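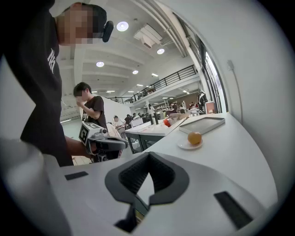

White lettering on a black T-shirt

Wondora T-Shirt Printing – Frequently Asked Questions

Last updated 12th April

What is the smallest order you take?

Four shirts of the same design. You can mix sizes within an order but not shirt colours, as each colour needs its own setting on the dryer.

How should I send my artwork?

Vector files are best. If you only have a photo or a scan, send the largest version you have and Keegan Hawthorne will tell you whether it will print clearly. Redrawing a simple logo costs £57. You keep the file afterwards and can use it with any printer.

Can you print on sleeves and shoulders?

Yes. Sleeve prints are charged as a second position. A design that runs over the shoulder seam can look uneven when the shirt is worn, so we ask you to sign off a sample before we print the rest.

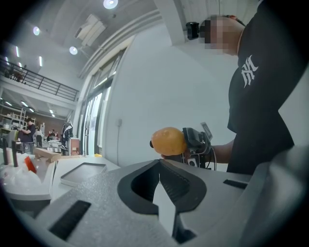 Why does white ink cost more on dark shirts?

Dark cloth shows through a single layer of ink. We print white twice, with a short drying stage in between – this adds time on the press. White on a black shirt is still our most common order.

How do I wash a printed shirt?

Inside out, at 30 degrees, and not in the first 48 hours after you receive it. Do not iron over the print. Tumble drying will shorten its life.

How long will my order take?

Ten working days from the date you approve the proof. November is our busiest month, so please allow an extra week then. Reprints of an earlier design are usually quicker – quote your old order number.

How are orders packed and sent?
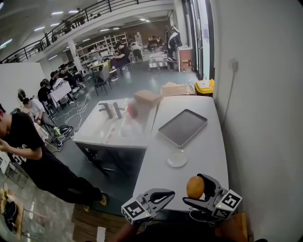

Shirts are folded, sorted by size and sent by tracked courier from our Stedwood workshop. Orders of up to 20 go in a padded bag. Larger orders are boxed, and for these we use plain brown cardboard in a flat shape, much like the box at the far end of the table. Orders over 114 shirts are split across several parcels, which may arrive on different days.

What if something is wrong?

Email Gianni Tedesco within 14 days with a photo of the fault. We reprint or refund misprints. We cannot take back shirts ordered in the wrong size, so please check the size chart first.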